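Box for Gedberg, second try

Jul 23, 2020

I packed another box for my sister this week. She moved to Gedberg in January for a job, and the plan was for me to visit in the spring, and that did not happen. I send boxes now. The first one was not a success. I put everything in loose, filled the gaps with newspaper, and taped it shut. She called me when it came and said the crackers were crumbs and a jar lid had come open. The letter I wrote her was stuck to the jar.

So no jars this time, and no crackers. I went down to Vullar Street and bought mostly things in bags. The grocery there, Chien, has one long aisle of snacks from China, and it is where we used to go after school when we had money. They were letting people in a few at a time and there was tape on the floor. I had a list but I did not stick to it very well. I came home with more than would fit.

I want to write down how I packed it while I remember, mainly for my own use. I'll be doing this again in the fall.

The box is plain brown cardboard, one I already had. I weighed it empty on the kitchen scale and it came to 369 grams, which seemed like a lot for a box. The Skaretti parcel counter takes up to 9 pounds at the lower rate, so the weight of the cardboard counts. I thought about switching to a thinner one and decided against it. The thin one I used in the winter was part of the trouble.

I set the box on something white and flat and folded all the flaps outward before I started. If you leave a flap standing you end up working around it with your elbow the whole time. The tape, scissors and marker went on the chair so I wouldn't pack them. I have packed scissors before.

The back row went in first. I stood the packages up along the far side, next to each other, so she can see what they are when she opens the lid. Light blue on the left, red in the middle, and on the right the shoe shine wipes. The wipes are not a snack. She walks to work on a gravel road and complained about her shoes on the phone, and they were hanging near the register. I am mentioning it here so that she knows not to open that one in front of the television.
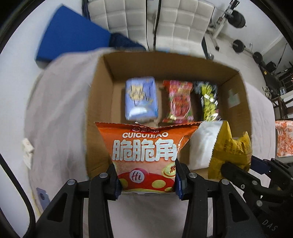 The orange 脆脆角 bag and the back row. I would have bought more of these.

The orange ones are what she asked for by name. They are light for their size, and they take up a lot of room for what they are. I tried to think of some way around that. You can let the air out by making a pinhole in a corner, and I have seen people suggest it, but then you have an open bag of chips in the mail for a week. The air is what keeps them from getting crushed. I left them alone and planned the rest around them.

What I ended up doing was treating the puffed bags as the padding. Flat and heavy things go on the bottom or against a wall, and the puffed bags go on top where the newspaper was last time. You get padding she can eat, and I don't have to save newspapers. The one thing to watch is the top. If the flaps have to be pushed down to meet, there is too much in the box and something will burst when another parcel gets put on top of it. I took 2 things back out for that reason, a bag of dried plums and a packet of noodles. The noodles I had for lunch.

Slippery wrappers are the other problem. A row of them looks fine until you lift the box, and then they all slide down to one side. I don't have a perfect answer. Wedging something soft in front of them helps. I used the white bag for that, down near the front on the right, and it held the others up fairly well when I tilted the box to test it.

I also spent a while reading the backs of things. The printing is small and my reading is slow, slower than hers, but I wanted to check for peanuts. Her roommate can't have them in the house. I looked at every packet with my glasses on and wrote down the names of the ones I had checked on an index card. The card goes in last, on top. If there is a word I couldn't make out, I put the packet in my own cupboard.

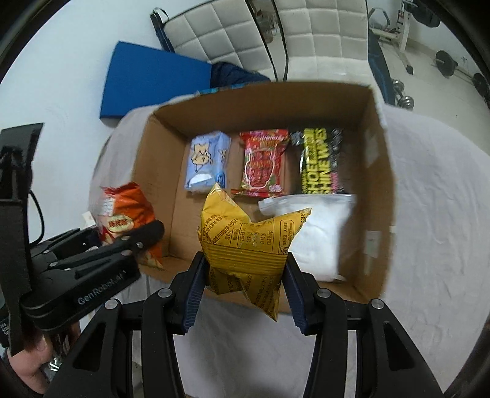

Why not just order it all online and have the store send it? A reader left that under my post about the first box, and went on to say that most of these snacks can be found on the internet for less than I pay in postage. The same reader thought the whole idea of mailing chips was a waste of cardboard.

I can see the point about the postage. I added it up after the first box and did not enjoy it. But I looked into ordering, and the places that ship to Gedberg want you to buy a full case of one kind. She does not want a case of one kind. She would like one or two each of a lot of things, the way we used to buy them, and I like going down the aisle and picking. As for the cardboard, she keeps the boxes and starts her tomatoes in them.

The same comment did have one useful suggestion, which was to write the contents on the outside of the inner flap before closing. I had been writing it on a piece of paper, and the paper is what got stuck to the jar. I'll do both from now on.

Other notes for next time:

Buy the tape before the snacks. I had to go back out.

No chocolate until it cools off. I had some in the basket at Chien and put it back on the shelf.

Sour things travel well. So does anything dried.

Write the address on the box while it is still empty and doesn't dent under the marker. I forgot this again.

The line at Skaretti is shorter after lunch. They have moved the scale behind a plastic screen, and you slide the box through underneath, so nothing too tall or it won't go. Mine went through with a little room over it.

The woman at the counter said delivery was running slow and she couldn't give me a day. I told my sister to expect it when she sees it. She asked if the orange ones were in there and I said yes. Then she asked if there were any crackers and I said no.

The dried plums are still on my counter. They'll go in the next one if I leave them alone.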